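Urkora opens sign-ups for July plastic bag reuse and living room clear-out program

Households in Kollwood can now sign up for a free program that helps people sort and reuse the plastic bags and small packaging that pile up at home. The program is run by Urkora, a home organizing company, and starts in the first week of July.

Urkora will take 168 households in the first round. Each one gets a home visit of 90 minutes, a printed sorting guide and a follow-up call. There is no charge to residents, and no one has to buy anything to take part.

The visits deal with one room at a time. Urkora asks residents to pick the room where shopping gets unpacked or where bags and boxes tend to collect. In many homes this is the kitchen, but the company says the living room comes up almost as often, especially where there is a large table and a door close by.

"People think they have to empty the whole house before they can start," said Lucrezia Bianchini, who manages home visits for Urkora. "We ask for one table. You clear it, you put a cloth on it if you want to protect it, and you bring the bags to it. Most of the work gets done right there."

The method is the same in every home. Bags are gathered up from drawers, hooks and the backs of chairs. They are checked for holes and food, and then sorted into bags to use again, bags for store drop-off and bags for the trash. A basket or crate on the floor next to the table holds whatever is waiting for a decision. Small cartons and wrappers are kept to one side and sorted after the bags.

Round table with a blue cloth, next to a cream leather sofa
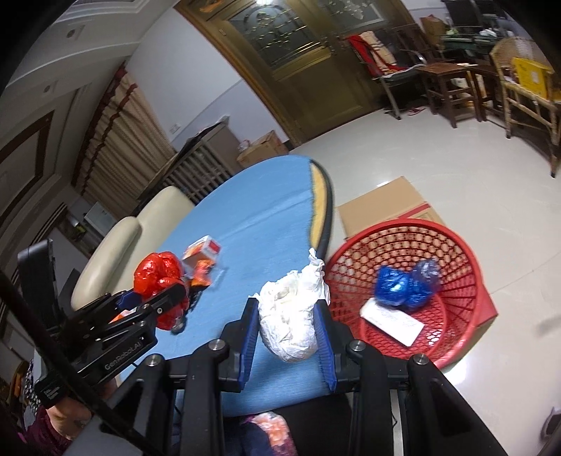
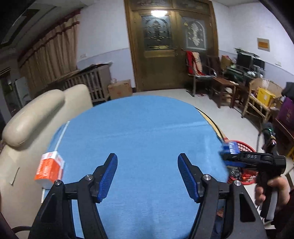 Residents keep any bags they want to use again. Urkora suggests a limit of 24 for a family home, stored in one place near the door. Clean bags that are not wanted can be handed over at the end of the visit. Urkora will take them to the Jeltholm collection point on Flanagan Street, where they are baled with other plastic film.

Torn bags can go to Jeltholm as long as they are clean. Bags that have held raw meat, paint or pet litter are not accepted. Neither are chip bags, candy wrappers or anything with a foil lining. Receipts and cards left inside bags need to be taken out first, and the sorting guide has a short page on which kinds of paper can be recycled in Kollwood.

Cardboard is also covered. Boxes that are no longer needed are flattened and tied. Residents who want to keep a few for storage are asked to write the contents on the outside, on two sides, and to date them.

Urkora tested the visits this spring in 5 homes in the Flanagan Street area. Bianchini said the test changed the program in several ways. The visit was first planned at one hour, which left no time to put the room back in order. The first version of the guide also used a color code that residents found hard to follow, and it has been replaced with plain labels.

"One family had bags inside bags inside bags, and so did I when I went home and looked," Bianchini said. "It took them most of an hour to get through one cupboard. That was when we made the visit longer."

Visits are offered on weekdays from 9 a.m. to 6 p.m., with a small number of evening times on Friday. Two Urkora staff members attend each visit. They will move light items such as chairs, baskets and small boxes, but will not lift sofas, radiator covers or loaded shelving. An adult from the household must be at home the whole time.

Residents do not need to tidy up before the visit. They are asked to have one table available and to keep pets in another room. Those without a table can say so when they book, and Urkora will bring a folding one.

Any household in Kollwood can apply, including renters. Renters do not need permission from a landlord. Places are given in the order that applications arrive, and a waiting list will be kept once the first round is full. Urkora plans to decide on a second round after the last follow-up calls are made.

Sign-up forms are available at the Urkora office in Kollwood and at the Jeltholm collection point. Forms can be left at either place during opening hours. Applicants will get a phone call to set a date and to go over which room they have chosen.

Media contact: Lucrezia Bianchini, Home Visits, Urkora, Kollwood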